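Drivthorpe linen room opens its doors again for the new year

January 3, 2023

The linen room in Drivthorpe is open again after the holidays, and if you have been putting off doing something about the tablecloths, scarves and throws piled up at the back of a closet, this might be a very good week to pull them out. The room takes in household cloth of nearly every kind, looks it over, mends what can be mended and passes it along to people who can use it. It has been doing so since September, when it moved out of its old, drafty quarters behind the Flemen bakery and into the ground floor of the Ketano building, and it seems to have settled in very nicely.

By the time the doors closed for the holidays the room had taken in 3683 pieces, a good many more than anyone had planned for when the shelves were put up. Sheets and pillowcases came in by the bagful, as they always do, but there were also christening shawls, curtain panels, embroidered runners, and a whole trunk of dish towels that had evidently never dried a dish in their lives. Up to 2000 of those pieces have already gone out again to new homes, and the rest are being sorted, pressed and folded over the next few weeks.

The part of the work that takes the longest is the fringed cloth. Anything with tassels or a cut edge has to be held up by a corner and allowed to hang before it can be judged, as a tangle in the fringe hardly shows while the thing is lying in a heap. Thin white cloth is the trickiest of all – it crumples if you so much as look at it, and a small slit in the weave may be part of the pattern or may be a tear, and it can take a patient minute or two to decide which. Chairs get used for this as often as tables do, with the cloth lifted over the seat so that it has something soft to come down on and the ends stay off the floor.

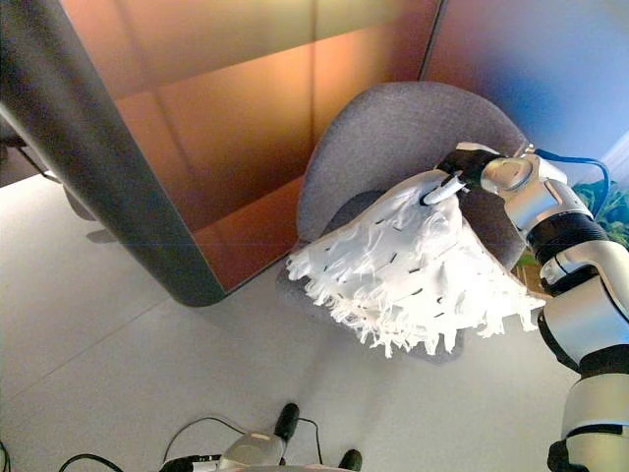

Ó Néill would like people to leave their fringes alone before bringing them in, and begs them in particular not to trim the strands to one length, however ragged they look. An uneven fringe can very often be combed out and saved, but once the scissors have been at it there is nothing to be done except hem it, and then it is a different cloth altogether. The same goes for ironing, which flattens the curl and can scorch a thin fabric before you have even noticed that the iron is too warm.

What the room would like instead is for cloth to come in clean, dry and folded over only once or twice, with a note pinned to it if there is a stain you know the story of. Coffee and candle wax are both welcome, and both can usually be dealt with. Bags should be kept light enough to carry comfortably in one hand. Wool is fine so long as it has been kept away from moths, and cushions and quilts cannot be taken at the moment, as there simply isn't the shelf space for anything so puffy.

There is also a mending table, which is back this month and which has turned into quite a cheerful corner of the place. It has room for 8 people at a time, and you can bring something of your own to work on or take a piece from the basket and learn on that. Thread, needles and good lamps are provided, and so is tea – though it is drunk at the other end of the room, well away from the whites. Beginners are very welcome, and the first evening will be given over to fringes: how to comb them, how to knot a loose strand back in place, and how to steady an edge that has begun to ravel.

The linen room uses the side entrance of the Ketano building, and opening hours are posted on the door. Cloth may be brought in whenever the room is open, with a limit of 2 bags per household until the holiday backlog has been cleared. Places at the mending table are free, but please put your name on the sheet inside the entrance so that enough chairs can be set out.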